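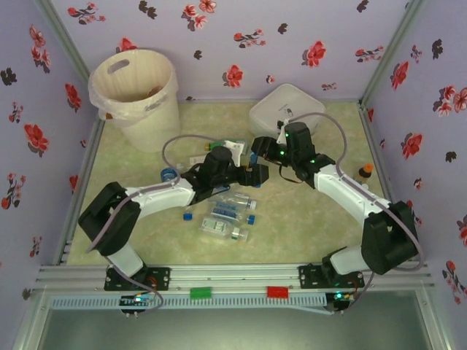 Marwa Bouazza wrote in to tell me I had the Unholm axe all wrong, and I think she's right. Her point was that I kept calling it a woodcutter's axe in my last post, when the blade is far too thin for splitting anything tougher than a shield. "You'd ruin it on the first oak," she wrote. Fair enough, Marwa!

So, news on that axe. The little museum at Rukgate has finally put it on display, along with the other pieces that came out of the Unholm dig, and I drove over on opening morning to have a look (two hours each way, with one very bad sandwich). It sits in a low case just past the front desk, and it's smaller than I expected. The head weighs 582 grams, according to the card, and the cutting edge is so fine near the middle that I could hardly believe it spent all those centuries in wet clay.

There are 41 items in the new room. Most of them are what you'd guess: spearheads, a couple of shield bosses, knife blades with the tangs rusted down to nothing, plus a whole tray of rivets that I spent far too long looking at. The spearheads are the best of the lot if you ask me. One has a faint twisted pattern running up the center, and the lighting is set low so you can see it if you crouch a bit. My knees complained, but I did it twice.

What I liked most was the handle. The original wood is gone apart from a sliver stuck in the socket, so the museum had a copy made, and it's 113 centimeters long. That's a lot of handle for such a light head! They let you hold the copy if you ask at the desk, and it moves much faster than I thought it would. You can hook it over the top of a shield with hardly any effort. I tried this on a very patient man named Lumbao, who works weekends there and was holding up a practice shield for the school groups.

A few grumbles. The labels are tiny, and the one for the long knife still says "Roman," which I'm told will be fixed. The gift shop has no book on the dig yet either. Plorkeo Press is supposed to be bringing one out in May, with drawings of every blade, and I've already asked them to hold a copy for me.

Marwa also asked whether the axe belonged to somebody rich. The museum isn't saying. There's a thin line of silver along one side of the socket, which makes me think yes, but the grave it came from was badly disturbed and the rest of what was in it could have gone anywhere. The dig team goes back to the site this summer, and they have 19 more graves to open.

The room is open every day until five, and the parking lot behind the church is free. Bring reading glasses for those labels.

Posted Apr 14, 2022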